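Wamerton Screw-Top Tub, Butter Yellow

Item 83-2 - in stock, ships from Hollex warehouse

Wide-mouth plastic storage tub with screw lid. For flour, rice, dog biscuits, bath salts, whatever you've got in a torn bag right now. Fits a measuring cup AND your hand. Sold singly or in sets of 3.

Back in stock 11/21/23. Yellow only for now. Gray and white expected in May, no we can't hold one for you, sorry.

Details

Body: plastic, pale yellow, semi-gloss
Lid: screw-on, same yellow
Capacity: 75 oz
Label: none, plain body, takes a sticker or a grease pencil fine
Dishwasher: top rack, lid off
Microwave: no
Freezer: ok, leave some room at the top

What's different from the old Plereck tub

Old one had a snap lid. People hated the snap lid. Corners went white and split after a year or so, and we got tired of mailing out spares. New one screws down, two turns and its shut. Old lids do NOT fit the new tub. Please check which one you have before ordering spares - spare lids are not returnable once opened.

Color is a soft butter yellow, a little greener in shade than it looks on some screens. If you're matching the Cattaneo canisters, those are brighter. Close but you'll notice side by side.
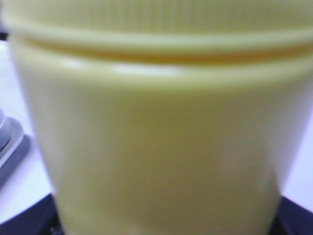
Sets of 3 come nested in one carton with the lids packed separately in the bottom, so look there before you write us about missing lids. Give everything a wash first, there can be a bit of dust from the carton.

Lid stuck? Run the rim under warm water, dry it, try again with a rubber glove. Usually sugar in the threads. Wipe the threads now and then and it won't happen.

Customer note

"Bought one for birdseed, went back for the set. Lid takes a second to line up, then goes on easy. Wish there was a smaller size." - Concetta Dal Bello

Smaller size: we've asked. No date yet.

Shipping and returns

Unused tubs can come back within 75 days, lid and body together. Cracked in transit - send a picture of the tub and the carton and we'll ship a replacment. Keep the carton til you hear from us.

Spare lids, sold singly: see Wamerton Parts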